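Six weeks with the Davlow gripper kit

21 September 2026

I ordered the Davlow gripper kit in July to replace the one that came with my arm. The old one had soft pads that slid on anything with a curve. I wanted two plain fingers that would close on a thing and stay closed.

The box has the gripper body, one pair of fingers, a wrist mount for a small camera, a cable and a bag of screws. Two of the screws were the wrong length. I wrote to Skevgate, the shop I bought it from, and they mailed the right ones without asking for a picture. Mounting took an evening. Most of that went to routing the cable, which is short. If your arm is longer than mine, buy the extension when you buy the kit.

Setup is done in Zoubi, the program Davlow gives you. It's slow to open and it forgets the port every time. Once it connects, though, calibration is one button, and I've only had to redo it twice.

I keep a log of every grasp, and it stood at 3,492 this morning. For the first 2,000 I used blocks and boxes, and there isn't much to say about those. After that I moved on to kitchen things, mostly mugs. Picking a mug up by the body needs a wider opening than this kit has, so I go for the handle.
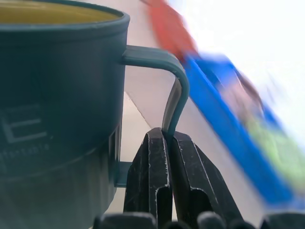 Flat handles are easier than round ones. With a round handle the mug can swing, and I have to lower the arm speed to 50 percent. The grooves in the finger faces help some. The black finish doesn't hold up well and scuffs along the edges, but I haven't seen that change the grip.

The wrist camera is fine up close. Anything moving fast behind the fingers comes out as a smear.

Trinedska sells a similar kit with a longer cable for 100 dollars more. I'd still get this one and pay for the extension. Next I'm going to try spoons.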